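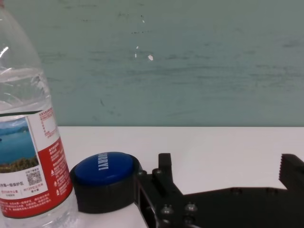 Desk water and the call buttons

The meeting tables at Wirkine now have their call buttons back, after a few weeks in the store cupboard while the tops were cleaned and the batteries changed. Each one is a black round base with a blue cap. Press the cap once and the front desk gets a signal with the table number. Please don't hold it down, as this sends the same call over and over and the desk then has to clear each one by hand.

The buttons aren't fixed to the tables. They can be moved to make room for papers or a laptop, but please leave them on the table they belong to. In February one from the Stevens room was found in the Honov room, and for most of a morning the desk was sending people to the wrong end of the corridor. The table number is now on a sticker under each base.

Bottled water is also back. We had stopped putting it out while we tried jugs, but the jugs were heavy when full and the lids went missing. The order is for 200 bottles at a time, kept on the lower shelves in the kitchen. Take one for yourself and one for each visitor. If you are setting up for a longer meeting, put out what you need beforehand and return any unopened bottles to the shelf afterwards.

A few points on keeping the tables in order:

Open bottles should not be left overnight. The evening cleaners have been told to empty and recycle any they find, including nearly full ones.

Keep drinks a little way from the buttons if you can. The bases are not sealed underneath, and 4 of them had to be replaced last year after spills. If one does get wet, wipe it, turn it upside down on a paper towel and tell the front desk.

White tops mark easily. Use the spray in the kitchen and a soft cloth, and not the green scouring pads, which have dulled the surface on two tables already.

Empty bottles go in the recycling bin by the kitchen door with the cap on. Please squash them first. The bin holds around 40 if they are flattened and far fewer if they aren't.

If a button doesn't seem to be working, try it once more and then walk over to the desk. Faults can be written in the Zurkon book, kept beside the sign-in sheet, with the table number and the time.

Recent items
New opening times for the post room
Zurkon book: what to report and where
Booking the Stevens room
Lost property list
Bicycle store keys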